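4.2 Bottles on a Soft Surface

The second group of tasks turned out to be our favorite, and it started with a very plain question from Ornella Russo during the February planning round: what happens to a bottle between the moment it leaves the shelf and the moment it is wrapped? Earlier work on household packing, including our own at Gindholm, tends to treat a bottle as a cylinder with a lid. Anyone who has packed a bathroom for a move knows how much that leaves out! A bottle has a heavy end and a light end, a label side and a back, and a cap that people seem to treat as its head. They point it, they line it up with its neighbors, and they turn it around when it faces the wrong way.

We therefore chose one type of bottle and stayed with it for the whole section. Using identical bottles takes away the easy cue of "which one is this" and leaves only position and direction to work with. It also makes small habits stand out beautifully. In the Skinavham sessions, 200 handling episodes were coded by two readers, and the direction of the cap was noted at the start and end of each one. Disagreements were settled by Sandro Sala, who had not seen the first round of codes.

The surface matters as well. On a hard tabletop a bottle laid on its side can roll away, and people then spend their effort on catching it. A mat on the floor gives a wide, calm area where several bottles can lie side by side, with room left over for the wrapping film.
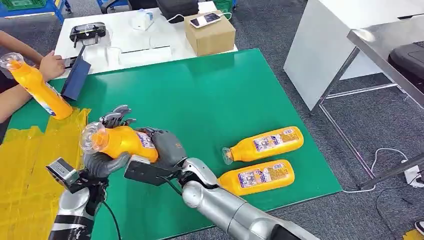
Figure 4. Handling bottles on the green floor mat. One bottle is held level between two hands, two others lie on their sides to the right, and the yellow film is spread along the lower left of the mat.

The level, two-handed hold in Figure 4 is of special interest to us. With one hand on the base end, the other is free to shift along the body, and the label can be turned without the bottle ever being set down. We call this the "carry hold," a term we borrow from the Clusatov packing notes, and we separate it from the "stand hold," in which the base touches the surface and the bottle leans at an angle. Both holds are steady, but they lead to different next steps. The carry hold leads easily into wrapping. The stand hold is a waiting position, and a very handy one when somebody else is busy with the film.

Across the full set of 1,081 coded moves, we kept the two holds as separate categories even where they followed each other closely. Merging them would have given shorter tables, but it would also have hidden the pauses, and the pauses are where the sharing of work between partners can be studied. Section 4.3 takes up those pauses in detail, using the same bottles and the same coding sheet.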